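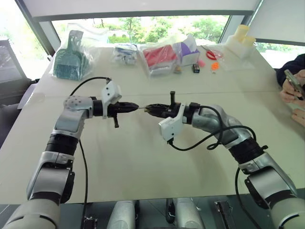 The white table by the window, with the seam running across it and the bagged dustpan at far left.

Seam between two white table sections keeps filling with dirt

Asked by Enikő Oláh in Cleaning & Care
Tags: tables, seams, white surfaces, storage

I have a white Dromby worktable that comes as two sections. They meet in a straight line that runs all the way across, and the line sits toward the window side, a third of the way in or so. When I got it in November you could barely find the seam. You can still miss it in a photo, but up close there is a gray line in it now, and it is worse in the middle where I work the most.

What I have tried so far: vacuum with the narrow attachment, a damp cloth folded over a butter knife, and a toothbrush with dish soap. The toothbrush got the most out but I think it also pushed some of it down. The line came back after a couple of weeks.

I don't want to pull the sections apart unless I have to. The table is heavy and there is a row of things along the far side that would all have to move first.

Two questions.

1. Is there something I can put in the seam to keep dirt out that won't turn yellow and that I can take out again later? I move once in a while and the sections have to come apart for the door.

2. My dustpan is the teal one in the clear plastic bag. It has rows of ridges along the front, sort of like bristles, and I was told those are for combing out a brush. They don't reach into a seam that narrow. Is there a small brush that does? I keep the dustpan in the bag so it doesn't shed on the white top, and I'd like to keep the brush the same way if bagging it isn't a bad idea.

I don't want to spend more than 40 dollars in total.

3 answers

Answer from Orsolya Halász
Marked as helpful by the person who asked

I had the same kind of two-section top for years in a sewing room. The dirt comes back because the edges are not closed up tight, so fix that before you put anything in the seam.

Get under the table and look at how the sections are joined. Most have connector plates or bolts near each end and sometimes one in the middle. Mine had worked loose in the middle, and that was also where the line was darkest. Clean the seam first. If you tighten it with dirt inside, you will clamp the dirt in place and see it forever.

To clean it:

Vacuum along the seam slowly, both directions.

Take an old plastic card and wrap one layer of thin cotton cloth around the edge. Dampen the cloth with warm water and a drop of dish soap. Wring it out well. You do not want water running down into the joint, especially if the core is some kind of board.

Pull the card toward you in short strokes and change to a clean part of the cloth often. Don't saw back and forth.

Leave it to dry overnight. I did mine on a Sunday evening and tightened it the next day.

Then snug up the bolts a bit at a time, going from one to the next. Run your fingernail across the seam while you do it. If one side is higher, loosen, press it level, and go again.

If there's still a gap after that, use white removable seam tape from underneath if you can reach it, or a thin bead of plain paraffin wax on top. Rub the wax in, scrape off the extra with the plastic card, and buff. It comes out with a wooden toothpick when you have to take the table apart. Paraffin did not yellow on mine, but I had to redo it every 5 months. Don't use caulk. It sticks to both edges and can chip the finish when you separate them.

For the brush, look for one sold for window tracks or for sewing machines. They're cheap. A closed bag is fine if the brush is completely dry when it goes in. If you rinse it, leave the bag open for a day.

Answer from magyar_200

Disetti makes a clear strip for this. I bought mine at Ollari, it was under your budget. You cut it to length and press it over the seam. It works but you can see it when the light comes in low from a window, and yours is right by the window so you would see it. The edges of the strip also pick up dirt after a while so then you have two lines instead of one.

I took mine off and put a desk mat over the seam.

Answer from pk_hallway

Just use a magic eraser

Comments on the first answer

Enikő Oláh: Thank you. I looked underneath and there are three bolts. The middle one turned almost a full turn by hand. I'll clean it before I tighten it. Is candle wax the same thing as the paraffin you mean?

Orsolya Halász: A plain white unscented candle is usually close enough, but check what it says on the package. Skip anything dyed or scented. Try it at the end of the seam first where it won't show.

magyar_200: Check the bolts again after a month, they work loose again if you lean on the table a lot.

Enikő Oláh: OK. And pk_hallway, I did use one of those on the flat part and it left a dull patch, so I'd rather not use it near the edges.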